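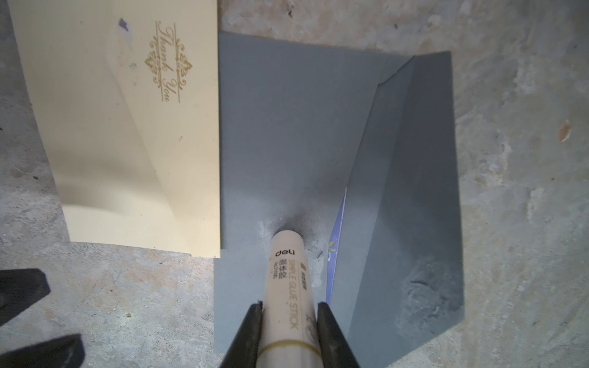
Who pays for Clernar?
Members' subscriptions and the sale of printed ward guides. We take no money from parties, candidates or councils.

Clernar records how elected councillors vote in Dindstead and Fletside. The office opened in Dindstead with one part-time clerk and now has six staff, led by Revathi Rai, who was previously a council minute-taker.

Our register holds 1085 recorded votes from 203 full council meetings. Each entry gives the motion, any amendments, the names for and against, and abstentions. Where a vote was taken by a show of hands and no names were minuted, the entry says so and gives the result only. Committee votes are not yet included for Fletside.

Entries are checked against the signed minutes before they are published - draft minutes are not used. Corrections are dated and the earlier wording stays on view.

Clernar has 948 members. The yearly meeting is held in May at Moreira House, Dindstead, in a room that seats 80. Members may vote by post.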